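Bikes, bolt cutters and a lot of rumours

Feb 28, 2026

So the tape has finally come down at Rukley, and I can stop walking the long way round by the sewage works to get to the bus. Two weeks of that! My shoes may never forgive me.

If you don't live round here, you'll have missed all the excitement. If you do, you've probably heard nine versions of it, and I'm sorry to be adding a tenth. But a few of you asked what happened with my bike after my last post, and the two things turned out to be tangled up together, so here goes.

I'd told you the shed had been done. Padlock cut, door pushed to again quite politely, bike gone. They left the lawnmower, which I was slightly insulted by on its behalf. They took the good pump and a bag of tent pegs. I rang 101, sat on hold for long enough to eat a whole lunch, and got a crime number and a very nice woman who asked me whether I had the frame number written down anywhere.

Reader, I did not. I had the receipt, though, in the drawer with the takeaway menus and the dead batteries. It was a second-hand Hafþórsson, the dark green one, and I paid £289 for it from the bike shop in Pullgate, and the man in the shop had scribbled the frame number across the bottom in biro. I have never thanked him. I should go in and buy a bell or something.

Anyway, the following week the police closed the path through Rukley woods, from the car park right down to the old pump house. Tape, vans, a tent (a small white one, you know the sort, the sort that gets everybody going). I found out from the neighbours' group chat before I'd even got the curtains open. By breakfast it was a body. By the time I'd got to work it was a particular body, with a name, and a photo of some poor man who's been missing from the other side of the county since before Christmas. Somebody had put the photo up with a candle emoji. His family must have been able to see that. I keep thinking about it.

I don't say this from up on a high horse. I read every message. I looked out of the window on the top deck of the 455 to see if I could spot anything through the trees (I couldn't, it was all branches and the back of a portable toilet). I even rang my sister and passed on the bit about the tent as though I'd seen it with my own eyes. So I'm as bad as the rest of them.

The police put a statement out that same evening. It was four lines long and said officers had been called to a report of suspected stolen property in a disused building, that enquiries were going on, and that there was nothing to suggest a link to any missing person investigation. You'd think that would have been the end of it. It was not! The group chat decided that was exactly what they would say. One person said the word "suggest" was doing a lot of work. Another wanted to know why you'd need a tent for a few stolen bits and bobs, and I have to admit I was wondering that too.

Well, I can tell you now, because I asked. The tent was there because it was chucking it down and they were trying to list things and take fingerprints and keep the paperwork dry. That was the whole mystery of the tent.

What they'd found in the pump house was bikes. Bikes stacked up against the wall, bikes in bits, wheels hung on nails, plus strimmers and a couple of chainsaws and somebody's entire set of golf clubs. The figure in the statement they put out a few days later was 60 bikes, from sheds and garages all the way from Pullgate out to Brindinberg. A dog walker had noticed that the door had a shiny new padlock on it when the rest of the place is held together with ivy, and rang it in. Good for them. I've walked past that door goodness knows how many times and I couldn't have told you it had a door.

I got my phone call on a Thursday, while I was in the queue at the chemist. Did I still have the frame number? I did! I was so pleased with myself that I said it twice. Then I had to go over to the station at Brindinberg with the receipt and something with my address on, and an officer wheeled the bike out from the back with a brown label tied to the handlebars. The saddle had been swapped for a horrible wide one and the back tyre was flat, but it was mine, with the scratch on the crossbar from when I argued with the gatepost. I may have patted it.

No tent pegs. I didn't like to ask.

I got chatting to the officer while I was signing things (you know what I'm like) and asked whether the rumours had made things harder. He was careful about it, but he said they'd had a lot of calls about the missing man that week, and every one of them has to be written down and looked at, and hardly any had been from people who had seen anything. They were people ringing to ask if it was true. Meanwhile most of the bikes in the back still haven't been matched up to an owner, and they can't really hand one over on the strength of "it's blue".

Which brings me to the nagging part of the post. Go and turn your bike upside down. The number is normally stamped underneath, where the pedals join on, though on mine it was so full of muck I had to go at it with an old toothbrush. Write it down, or take a photo and email it to yourself. If you've lost a bike since the autumn and you live anywhere between here and Brindinberg, ring 101 and ask about the Rukley recovery, even if you didn't report it at the time. They don't mind. The man in front of me was there about a tandem.

As for the shed, I've gone a bit mad. New hasp, with bolts that go all the way through the door, and a lock that weighs more than my handbag. There's an alarm as well that goes off if the door moves, and so far it has caught me, me again, and the wind. Next door have been very decent about it.

Nobody's been charged yet as far as I know. Two people were arrested and let out on bail, and the group chat naturally knows precisely who they are and what car they drive, and I've muted it until Easter. I hope they find that missing man, or that he walks back in by himself wanting his tea. I've not seen one message about him since the bikes came out, and there were dozens that first morning.

Path's open again, like I said. It's very muddy by the second bench, so wear something you don't love. Right, that's my lot, the washing-up is calling. 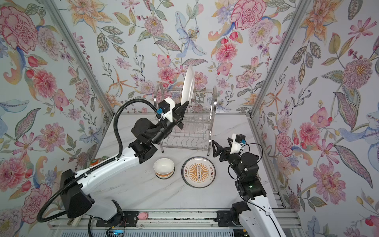 White plate, wire rack, flowery walls.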